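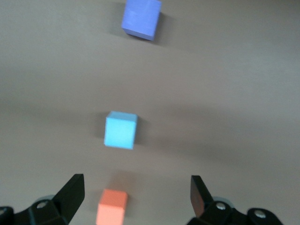 ¿Para qué quiere una mujer jubilada construirse un brazo robótico en el lavadero de su casa?

Para que le alcance las cosas, contestaba Ülle Lepik a quien se lo preguntara, y si el que preguntaba tenía cara de disponer de la tarde entera, le ponía un café y le contaba el resto.

El resto empezaba en enero, con una caja de la ferretería Adomaitis que pesaba más de lo que ella estaba dispuesta a reconocer delante del repartidor. Dentro venían los motores, los tornillos (una bolsa entera, de esos plateados que ruedan debajo de la lavadora en cuanto los miras) y un manual de Beltex traducido por alguien que seguramente tenía prisa. Había pagado por todo 681 euros, casi lo mismo que pedía la aerolínea por llevarla a ver a su hermana, y durante unas cuantas noches se preguntó si no habría sido más sensato comprar el billete.

Pero las manos, ay, las manos. Ülle había cosido toda la vida en el taller de Satska, fundas y cortinas y hasta el telón del teatro viejo, y los dedos se le habían ido cerrando poco a poco, como se cierran las persianas de un barrio en agosto. Ya no podía recoger un alfiler. Un carrete, según el día. Y ella, que nunca había sabido estarse quieta en una silla, decidió que si los dedos no querían, se haría otros.

Los primeros dos le salieron torcidos. Los siguientes rozaban entre sí con un quejido que espantaba a la gata. Después vino su nieto a pasar una semana, un muchacho larguirucho de nombre Iker que comía de pie y hablaba con la boca llena, y entre los dos limaron, midieron, discutieron y volvieron a limar, hasta que la pinza empezó a abrirse y cerrarse con una suavidad que a ella le recordó el pedal de su primera máquina.

—Abuela, ahora hay que enseñarle —dijo Iker.

—¿Enseñarle a qué?

—A coger. Empezamos con los cubos.

Eran bloques de espuma, de colores de helado, y a Ülle le pareció una ofensa ponerse a jugar con aquello a sus años. Los fue colocando sobre la mesa de todos modos, uno detrás de otro: el naranja cerca, el celeste más allá, el lila al fondo, donde el brazo tenía que estirarse de verdad. Le habló a la máquina como le hablaba a las aprendizas, despacio y sin levantar la voz, que es como se consigue que alguien pierda el miedo a la tijera. Despacio, hija. No aprietes. La espuma se queja igual que el terciopelo, solo que más bajito.

La primera vez lo empujó. La segunda cerró los dedos un palmo antes, en el aire, con una seguridad conmovedora. Iker cambiaba números en el portátil y ella le cambiaba el sitio a la lámpara, convencida de que el problema era la luz, y así se les fueron ocho intentos y la hora de comer. Al noveno, ya con las lentejas pegadas en la cazuela, la pinza bajó, se detuvo un momento como quien busca las gafas y levantó el cubo naranja.

Ninguno de los dos dijo nada. La gata se subió a la tabla de planchar para verlo mejor.

Lo del nombre fue cosa de Iker, que la llamó Tarkia porque así se llamaba la nave de un tebeo que leía de pequeño. Ülle protestó un poco, por costumbre, y esa misma noche bordó las seis letras en una tela para taparla del polvo. Tardó muchísimo. La te le salió gorda y la erre parecía otra cosa, pero la tela la bordó ella, con sus dedos, y no consintió que nadie la ayudara a enhebrar.

El muchacho se marchó el domingo 24 de junio de 2018, en el tren de la tarde, con un táper de croquetas y la promesa de llamar. Ülle volvió a casa andando, por la sombra, deteniéndose a saludar a todo el mundo. Luego entró en el lavadero, quitó la funda y sacó el costurero. Puso en la mesa un carrete de hilo rojo, donde antes estaba el cubo naranja.

—Venga, hija —le dijo—. Esto es más pequeño, pero tú no te apures.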